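The Last Match of Flurina Haslinger

Flurina Haslinger had told the club she was finished in a letter, by email, and once through the window of the physio's car, and on each occasion the club had thanked her and put her down for the following week.

She was a prop forward. She had been a prop forward for Puswood Ladies since before the stand had a roof, and she had outlasted the roof as well, which went in a gale and was last seen heading for the bypass. Her knees made a noise on the stairs. Her left ear had been compared, by a nephew, to pasta.

"One more," said Denny, the coach. "Aranda at home. Then you can go and sit in a garden centre for the rest of your life."

"You said that before Sarnodus."

"Sarnodus was a cup tie. Cup ties don't count."

It had counted in her neck, but she let it go. Her appearances stood at 244, and Denny's wife had already iced the number on a cake, so there was a certain pressure not to play again for that reason alone. Denny said they could do something with the last four and a bit of marzipan.
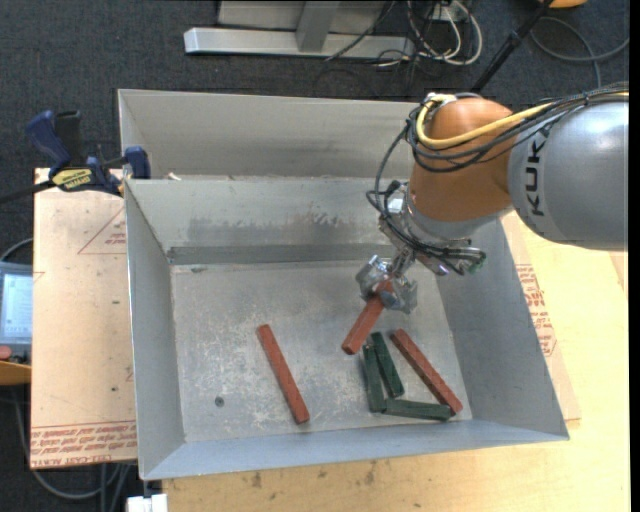

The day came up grey and stayed there. The programme promised a farewell to a legend of the front row and spelt her name two different ways on the same page. The gate was announced as 300, a figure that must have included the players, the ducks and everyone who had slowed down on the road to look.

Aranda had brought a girl of nineteen to prop against her, very polite, with shoulders like a wardrobe.

"My mum used to watch you," the girl said, as they packed down.

"Did she enjoy it?"

"She said you were dirty."

Flurina was so touched by this that she forgot to push, and the Aranda scrum went over her like a removal firm.

By half-time Puswood were 10 points down and Denny had stopped using verbs. Flurina ate a quarter of an orange and thought about her speech. She had written one, on the back of a gas bill, and it thanked people she couldn't stand in a tone she thought rather fine.

The second half was mostly mud. Somewhere in it, a few minutes from the end, the ball popped out of a ruck and into her arms, with the try line one stride away and no one in front of her. She had dreamt about this. In the dream she had been faster. She fell over the line the way a bookcase falls, slowly and then all at once, and lay there with her face in the whitewash while people jumped on her back.

Puswood still lost. In the clubhouse she unfolded the gas bill and found it had got wet and now thanked only the meter reader.

"Well," she said, "that's me done."

They clapped for a long time. The girl from Aranda had two slices of cake. Denny waited until the coats were going on, then came and stood beside her, looking at the fixture list as if it had only just been pinned up.

"Wundeder away," he said. "It's only a friendly."

She asked him what time the coach left.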